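Subject: Re: [prernis-swap] bins, labels, and the wool question
Date: May 2021

Quick one, I have to be out the door in a few minutes so sorry in advance for the mess.

> Hi all, three things before the next fabric swap.
> (a) Are we using bins again or going back to bags? I still have a
> stack of the big paper ones from Estarell if anybody wants them.
> (b) Is wool allowed this time? I have a lot of it and I don't want
> to haul it over there for nothing.
> (c) Can someone please post the label format. I did mine wrong in
> February and half of it went home with me again.

(a) Bins. Bags were a pain last time, they slump over and then people dig from the top and everything ends up on the floor. Open bins, no lids. Keep your Estarell bags for carrying stuff home though, people always forget to bring something.

We are in the back room at Stosteck again, same door as before. NOT the front, the front is the shop and they've been very patient with us. Park on the Mishra side if you can, the other lot gets locked and then somebody has to go find the key.
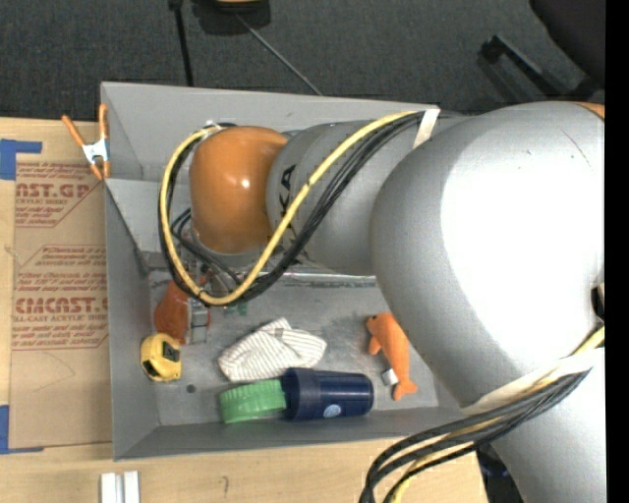
Open gray bin, light wood tabletop.

Please fold things flat before they go in. Flat flat, not rolled. Rolled looks nice but you can't tell how much is there and then it all gets unrolled anyway. If it's bigger than 2 yards put it on the long rail instead. Curtains go on the rail too, even short ones.

(b) Wool. Yes, but washed, dried hot and bagged with a knot in it. We had moths once and I am not doing that again. If you can't wash it (coating, old suits, whatever) then freeze it for a few days and say so on the label. Unlabeled wool goes back in your car. Felt is fine, acrylic felt obviously fine.

Same goes for anything from a basement. Smell it first. If you have to think about it, it's a no.

(c) Labels. Masking tape, marker, stuck on the OUTSIDE of the fold:

fiber (or "mystery")
length x width
washed Y/N
your initials

Thats it. No safety pins please, they rust and they bite. If you don't know the fiber just write mystery, some of us like mystery.

Numbers from last time because a couple of people asked off list: 57 bundles in, and 388 dollars in the envelope after the door money and the button jar. Room is paid through summer out of that. The rest is going toward a decent rotary cutter and mat for the cutting table, unless there's a loud objection. Please object here and not to me in the parking lot.

Leftovers. Same rule, if it has your initials and it's still there at the end you take it home or you move it to the give pile. Give pile goes to the school costume closet, they want solids and anything shiny. They do not want flannel, they have so much flannel.

Still need 2 people to come early and set up tables. Reply to the list so we don't end up with six. Also if anyone has my pinking shears, orange tape on one handle, I'd love them back, no questions.

Oh and patterns. Check the envelope for all the peices before you bring it. A sleeve is not a pattern.

Ok running. Will answer the zipper thing tonight.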